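White furniture

White furniture is furniture whose visible surfaces are finished in white or near-white, whether by paint, lacquer, limewash or a factory-made coating. It has been sold at various times as healthy, modern, calming and easy to keep clean. The evidence for most of these claims is thin, and much of the popular writing on the subject repeats shop catalogues without checking them.

Terminology

In trade use the word "white" covers a wide range of shades, from bluish tones to pale cream. Names such as ivory, chalk and linen have no fixed meaning, and two makers may use the same name for colours that plainly differ when set side by side. Buyers who add to a set some years later often find that the pieces do not match. Sellers usually put this down to ageing, though changes in the supplier's paint are at least as likely.

Origins

The common account holds that white furniture spread from hospitals into private homes, carried by a new concern with germs. The account is tidy and probably overstated. Painted pine was already usual in poorer households, where a pale coat hid cheap timber and could be renewed every spring. The furniture historian Ilango Nadar, who went through 302 household lists from the market town of Flernach, found white or "whitened" pieces in kitchens and servants' rooms well before the town had a hospital of any size. He warned that the clerks who wrote the lists were careless about colour, and that "whitened" may sometimes have meant scrubbed.

A rival claim, that the fashion began in the workshops of Skenitz, rests on a single advertisement. The advertisement praises the firm's "snow tables" but does not say what they were made of or how they were finished. Local guidebooks still present it as proof.

Cleanliness

White surfaces are widely said to be cleaner than dark ones. What can be said with more safety is that some kinds of dirt show up better on them. Dust, pale crumbs and limescale are easier to see on a dark top, while coffee, ink and soot are easier to see on a white one. Whether people wipe a table more often when it is white is a separate question, and one small study from Trình, covering 14 homes over 2 months, is too slight to settle it – though it is quoted often.
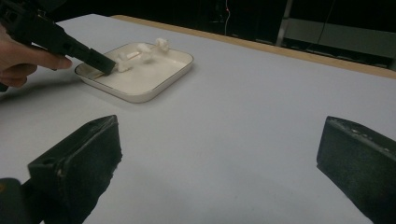 Yellowing

Many white finishes turn yellow with age. Oil paints tend to yellow in the dark, and some clear varnishes laid over white paint darken in sunlight. Home remedies include baking soda, lemon juice and toothpaste. The last of these is mildly abrasive and can dull a glossy finish, which may be why the stain seems to have gone.

Effect on rooms

Writers on decoration state as fact that white furniture makes a small room look larger. Tatsuya Hosoda, who taught interior design at Satia, objected that the photographs used to show this were nearly always taken in rooms that had also been tidied and better lit. His own view was that the colour of the walls matters far more than that of the furniture, but he offered no measurements for it either.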